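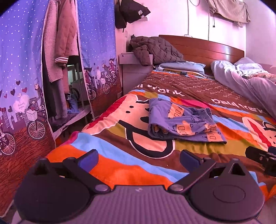
Chapter 6
Bedrooms: Clearing, Sorting and Making Up

Learning outcomes
On completing this chapter you should be able to:
strip and make up a single or double bed to a household standard
sort clothing found in a bedroom into wear again, wash and put away
fold elastic-waisted garments so that they stack flat
store padded outerwear without crushing the fill

6.1 The bed as a work surface

In most homes the bed is the largest flat surface in the room, and clothing is folded on it whether or not a table is available. The bed should therefore be made before any sorting begins. Pillows go to the head, the bottom sheet is pulled taut, and the comforter is spread to an even drop on both sides. A boldly printed cover can make small articles hard to see; run a flat hand over it before folding starts.

6.2 Order of work

Kettunen's household manual divides the task into 5 stages: clear, strip, make, sort, store. Bundgaard combines the first two. This text follows Kettunen — the separate clearing stage catches cords, coins and tissues before the linen is lifted.

Jackets draped over a headboard or bedside cabinet are dealt with during clearing. Hang them on a broad-shouldered hanger. Quilted jackets should not be stored under other garments for long periods.

6.3 Pajama pants

Lay the garment face up and smooth it toward the hems. Bring one leg over the other, tuck the seat point in to form a straight edge, then fold from the hem to the waistband in thirds. Gathered elastic is left relaxed and is not stretched to match the width of the leg.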